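I dropped my phone charger in the Drirden parking lot and had to go back for it, so I got to the open day late and missed the coffee. No matter! Elli Turunen was still giving the intro, and I squeezed in by the coat rack.

If you read my June post you know my question hasn't changed. Can one of these things put the groceries away yet? I have 88 stairs and a bad knee (my building's elevator is its own story), so I ask for selfish reasons.

First stop was Dahlgren, the shelf-stocking people. Lots of slides, nice cookies, and a cart that refused to leave its dock. Elsa Ljungberg was a good sport about it and took questions for ages. She thinks shops will get there before homes do, mostly on account of the floors. Kids, rugs, dogs, you name it.

Then upstairs to the Muton room, which I'd been waiting for all day. They work on kitchen chores there, and the big topic was bottles. I figured a bottle would be the easy part! Elli says a half-full one is a pain: the weight shifts, the plastic gives when you squeeze it, and a hand that's fine with a box can get it badly wrong. She put her own guess for a robot you'd trust alone with the fridge at six years. I wrote that down and plan to hold her to it.

My own verdict: picking things up, getting there. Tidying a whole kitchen while I'm at work, no way. I'd still take one for the stairs, cables and all.

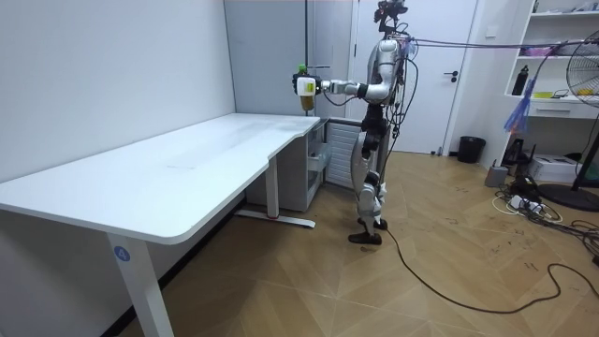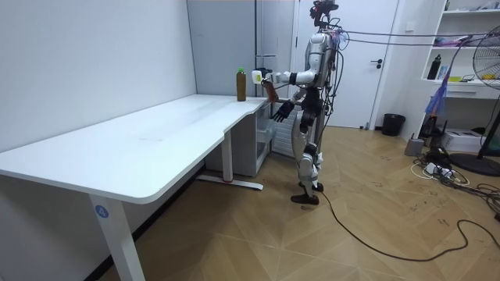
Same bottle duty from closer in:

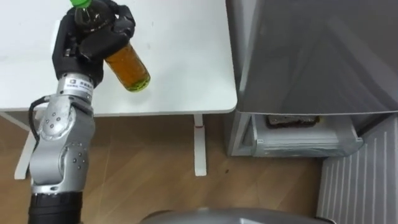 Reading time: 2 min

I skipped the Distton booth downstairs because the line was out the door, and my knee had opinions by then. They're back on 25th July with a laundry folding demo, so I'll go early and bring sandwiches. If anyone wants a ride, leave a comment, I have room for two!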